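Relatório de progresso: plano de equipamento do laboratório Gramine
19 de maio de 2026
Para: Ruth Staniforth

Cara Ruth,

Antes de mais, obrigada pela paciência com que leu a versão anterior (bem comprida, eu sei!) e pelas perguntas que mandou, que nos obrigaram a refazer várias contas.

Do orçamento aprovado já comprometemos quase 43 por cento. A maior fatia foi para o segundo braço, encomendado à Grerkach, que prometeu a entrega para agosto e aceitou incluir dois dias de formação no preço. Falta decidir a pinça. A proposta da Davosex é mais barata, mas deixa de fora as peças de reposição, e no ano passado gastámos nisso bem mais do que tínhamos previsto. Pedi uma nova proposta com oito pares de dedos e aguardo resposta.

Quanto à iluminação, que a Ruth quis ver melhor justificada: trabalhamos com uma luz forte sobre a mesa, e a sombra do próprio braço cai sobre o tabuleiro, à volta do cubo que ele deve apanhar.

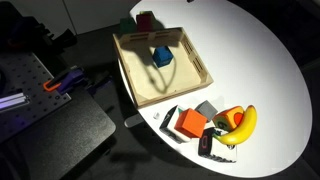 Propomos, por isso, dois painéis difusos, a 82 euros cada, pagos pela rubrica de consumíveis, sem mexer no resto. Os cubos, o tabuleiro e os brinquedos continuam a servir e não pedimos verba para eles.

A manutenção do primeiro braço ficou com a Ambrose, nas mesmas condições. Se concordar com os painéis, basta uma linha sua e eu trato da encomenda.

Com um abraço amigo,
Sieglinde Tiedemann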